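Questions about the Tustelport sewing and upholstery evenings

We get the same questions by mail every September, so I have put the answers on one page. If yours is missing, write to Smaranda Costache.
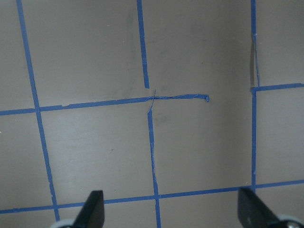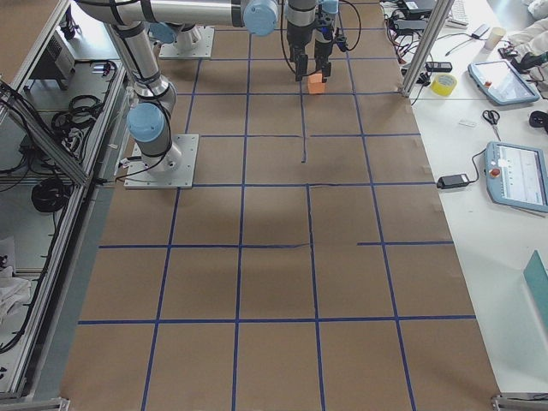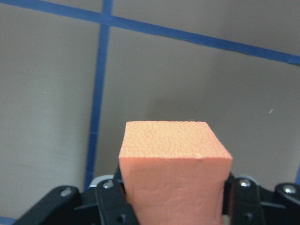

**What foam should I buy for a bench cushion?**
For a seat you sit on every day, take a firm foam and ask the shop for its density. Color tells you very little, because each maker has its own system. A salmon-orange block like the one in the last picture can be firm from one shop and soft from another. Press it with your thumb before you pay.

**How do I measure a bench with crooked corners?**
Make a paper pattern. Lay the paper on the seat, fold it at the edges and mark the front side. My own bench is 137 cm long at the back and shorter at the front, and only the pattern showed me this.

**Can I cut foam at home?**
Yes, with a long bread knife or an electric kitchen knife. Draw the line on both faces and cut slowly. Scissors make a wavy edge.

**Do I need to wrap the foam?**
I recommend a thin layer of polyester wadding. The cover slides on easier and the corners look fuller.

**Which fabric lasts?**
We like Skjelbred, a heavy cotton, and Ovano for people with cats. Please wash cotton before you cut it. Nazanin Bakhtiari did not, and her cover became two sizes too small.

**Zipper or buttons?**
A zipper in the back seam, please. It should go around two corners, or you will fight with the cushion.

**When do you meet?**
Tuesday at 7 in the evening, in the room over the Fludar shop. Bring your own thread.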